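Friday, towel cell, Kadus bench

Left arm stopped on a following-error fault at 86 percent of the fold run. Same fault as earlier in November, same joint (wrist roll). Right arm held position and did not fault. Arms did not touch each other. E-stop pressed after the hold, power cut to both sides, log saved under the Nigatu folder.

State at start of a run: towel folded and centered on the blue cloth, both grippers open, left one lower than the right. The cable bundle on the left arches over the top of the wrist. I think that arch is the problem. At full roll the loop has no slack left and the motor current climbs until the drive trips.

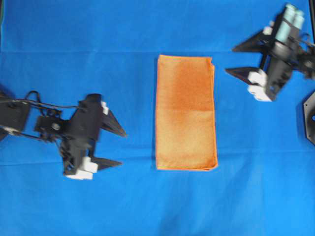
Checks done with power off

1. Rolled the left wrist by hand through full range. Resistance starts well before the hard stop in one direction only. The other direction is smooth.
2. Undid the first cable tie behind the wrist and rolled it again. Resistance gone.
3. Finger screws on both grippers tight. No change to finger alignment.
4. Read back the drive limits. Nothing had been edited; the trip threshold is still the Ollanel default.

Ran the close-up camera during the slow repeat, arms at reduced speed. It is no use for watching the wrist. Most of the view is a blurred teal-green surface with the blue beyond it, and the hardware only shows along the bottom. It needs to be re-aimed before anyone relies on it for fault review.
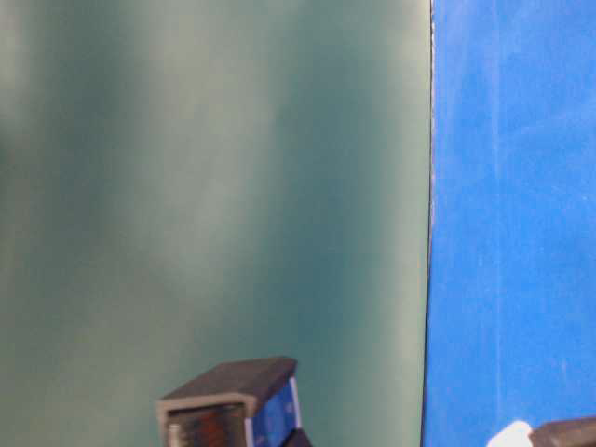 The slow repeat went through 3 cycles with the tie off and no trip. That does not clear the fault, as the original took much longer to appear. Loose cable is also a snag hazard at full speed — do not run it like this.

To do: reroute the left bundle with 200 mm of free loop, new tie point on the forearm, then a soak test of 2,000 wrist rolls without a towel. Log motor current the whole way. Left arm stays locked out in Lollo until the soak is finished. Right arm can be used alone at reduced speed.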